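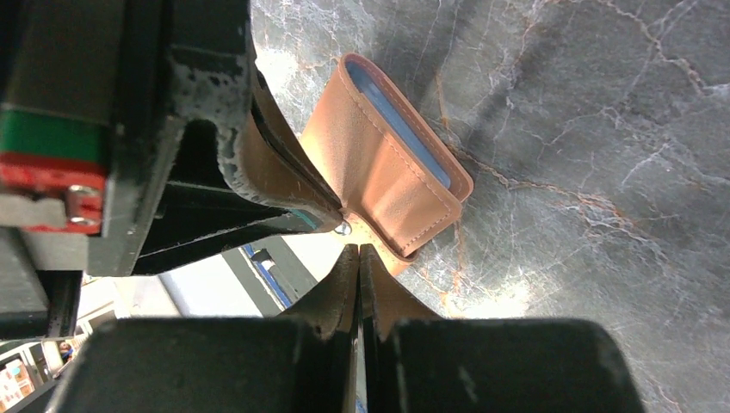

Driss Naciri asked, at the first reading of this chapter, why anyone would spend a month teaching a robot to open a wallet when it could be out moving boxes. He has a point, and students ask the same thing every year. Boxes are rigid. Once the fingers have closed on one, its shape can be left out of the calculation. A wallet keeps changing while it is being held, and a method that works on boxes may tell us very little about it.

Chapter 7
Learning to Handle Folded Objects

7.1 What this chapter covers

In Chapter 6 we treated a grasp as a single event: the fingers close, the object is held or it isn't, and the trial is scored. Folded objects need a different treatment. A leather wallet has a hinge with no fixed axis, layers that slide over each other, and flaps that bend back when released. The wrist camera sees all of this from a few inches away, often with a finger in front of the part that matters most. In the view that opens the chapter, a fold of the leather is pinned by a finger on the left and a pointed flap is caught between two fingertips lower down. A pale blue layer shows inside. Whether that layer is lining or card is hard to say from one view, and the learner has the same trouble.

We will work through one method in detail, the staged-contact method developed by Latrice Castellanos and her group at the Nollell laboratory in Plostetville. It divides a task into stages according to which surfaces are touching – finger on outer leather, finger on inner edge, and so on – and trains a separate short policy for each stage. A small classifier decides when to pass from one to the next.

7.2 The result in brief

The group collected 1000 demonstrations by teleoperation and trained two systems on them. The first was a single policy covering the whole task. The second was the staged version. Each was then given 500 trials on wallets that had been left out of the training set. The staged system opened the wallet 55 more times than the single policy did.

That is a modest gain, and we chose it partly for that reason. Most of the improvement came in the second stage, where a finger has to get under the upper flap without pushing the whole wallet along the table. The later stages barely changed. Section 7.5 looks at why, using the Zistano contact logs, and Section 7.6 takes up an objection raised by Abdelaziz – that the classifier was tuned on wallets too much like the ones used in testing.

7.3 Before you start

You will need the definition of contact state from Section 4.2 and the scoring rules from Chapter 6. Readers who skipped the material on friction can go on without it until Section 7.4.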